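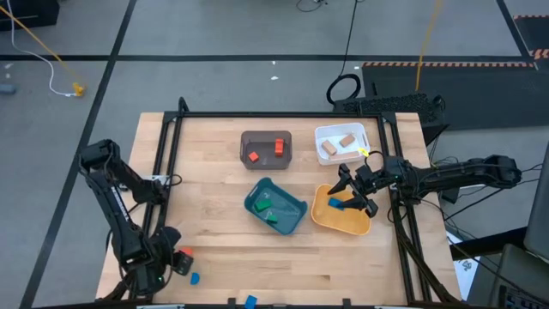 Sorting notes, 30th July

Block sorting again, both arms on the butcher-block table, four bins out. I want to get down what I changed before I forget, because the last time I skipped the notebook I spent half a morning guessing which folder used which reset rule (never again, please).

Where we stand: 3,728 episodes saved for the Nijs set when I shut down. The target for this batch was 2,000 and we sailed past it a while back, so everything from here on is extra, and I'd like the extra to be the awkward stuff. We have plenty of clean grabs of a block sitting square in the middle of an open table. The policy loves those. Give it a block leaning on a bin wall and it pokes at the wall like it's trying to get a cat out from under a couch.

So the plan I'm working from now:

- Start some episodes with blocks already in the bins and some still loose on the wood. Red in brown, green in teal, plain wood in white, and the orange-yellow bin takes blue. The blue ones are the ones I keep leaving out on the table, including the half-cylinder, which I've grown very fond of.
- Turn the teal bin a little between episodes. I had it perfectly straight for the whole first week and I'm sure the model learned the angle of that bin better than it learned anything about green.
- Let the right arm work the orange-yellow bin in both directions, so placing a blue block and also picking one back out. We have hardly any pick-outs! Going down between the walls is much harder to teleop than coming over the top, and I think we've all been quietly avoiding it.
- Left arm stays low on its side and handles the red ones near the front edge.

About the right arm going into bins: slow down on the way in. I kept arriving with the fingers a touch too far toward one side, then shuffling sideways to fix it, and that shuffle ends up in the data. A few are fine and probably even useful, since the arm needs to see what a correction looks like. But if every pick has one, the arm will shuffle even when it's lined up. I'm now pausing above the bin, lining up, and then going down. It costs a bit of time per episode and I don't care.

The half-cylinder deserves its own paragraph. Grab it across the flat and round sides and it rolls in the fingers as soon as they close. Grab it by the ends and it's solid as anything. I did both on purpose and tagged the bad ones as "slip" so we can filter them later. Please don't delete the slips - I know they look ugly in the viewer, but Stamero wants failures for the success detector and we never have enough of them.

Labels. Zolo (the labeling tool, for anyone new reading this) now asks for the color, the shape and the target bin as separate fields. Much nicer than the free-text box, where I found "blue thing", "blue half", "half round" and one that only said "the usual". It does NOT fill in the arm for you. If you leave the arm blank, it saves anyway and the export script trips on it later with an error message that has nothing to do with arms. I lost the better part of an hour to that one. Fill in the arm.

Episode length: still capped at 1,000 steps. I bumped into the cap 3 times, all of them with both arms moving at once, and every time it was me dithering. I'd leave the cap where it is. If an episode needs more than that for one block, it isn't a demo I'd want copied anyway.

Something I'm less sure about is whether to keep clutter on the wood near the front. My feeling is yes. The old February set had a bare table apart from the one block to be moved, and the policy trained on it got very confused when somebody left a second block out. It would go halfway to one, change its mind, and hang there. With loose pieces around, the instruction has to do some work, and that's the whole point of having instructions. Against that, the very front edge is hard to see from the head view, and a block parked right down there is only partly visible. I've been nudging those back an inch or two before the next reset if they're the target, and leaving them if they aren't.

Skasport recorder behaved all session. It still takes ages to write the file after you hit stop, and if you start the next episode too soon the first second or so is missing. Wait for the beep. I've set mine louder.

For next time:
- More pick-outs, mostly brown and white. The upright red block in the brown one is a good starting point and I'd like it lying down half the time too.
- Swap two of the bins so position and color stop going together. I should have done this ages ago.
- Left arm into the teal bin, if it'll reach without the elbow doing something silly.
- Rerun the export on the whole Nijs folder once the blank arm fields are patched.
- Ask whether Stamero wants the slips in a separate folder or mixed in with the tag.

Training run on the current set is queued for overnight. I'm not expecting much on the bin walls yet, but I'd love to be surprised!

Bench notebook, sorting project | Questions: leave a comment on the entry | Back to top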